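The bed-making robot should have stopped

Jun 5, 2023

I like robots. I'll say that up front, before my inbox fills up with people telling me I'm scared of the future. 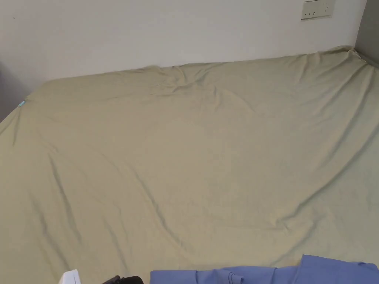 What I don't like is a machine that knows something's off and carries on anyway. That's what happened in September at the place in Redton where I work, a training flat where we try out household automation for an outfit called Plamport. The job was laundry and beds, the dull stuff everyone says they want a robot for (me included, I'd pay real money never to fold another shirt).

Katia Negri was beside the bed, sorting a fold by hand, when the arm came across for a garment and closed on her sleeve. It didn't hurt her much. She had a red mark on her wrist and a cardigan with a hole in it. But the arm kept pulling for 3 seconds before Arturo Greco hit the stop, and if you've never stood next to a motor that's got hold of your mate, let me tell you that 3 seconds is a bloody long time.

So we went through the log. Line 764 was a grip warning: the load didn't match what it thought it had picked up. Line 906 was the stop. In between, the thing had noticed twice more that the load was wrong, and each time it did what it had been told to do, which was pull a bit harder. Somebody had set it up that way on purpose! Sheets snag. Elastic corners catch under the mattress. If it gave up at every tug you'd never get a bed done, and the demo would look awful.

I understand that thinking completely. I've argued for it myself, in meetings, with a biscuit in my hand. I was wrong, and I'd like the rest of the industry to have the same rotten week I had and come round too.

Jelle Schouten, who looks after our software, reckons the fix is better sensing, so the arm can tell cloth on a person from cloth on a bed. Fine, go for it. I hope it works. But a sleeve and a pillowcase feel pretty much the same to a gripper, and I don't want anybody's wrist riding on the difference.

My fix is boring. If the pull is wrong, let go. Open the fingers, back off and wait for a person to say carry on. We've run it like that ever since, and yes, it's slower, and yes, Settimio Tedesco from Prendmont stood there on his last visit looking at his watch while it waited over a snagged corner. He asked if we could turn the pausing down for customers. I said no. He's asked again by email and I haven't answered that one yet.

Katia's back on the beds, by the way. She wears short sleeves now, even in winter, and I wish she didn't feel she had to.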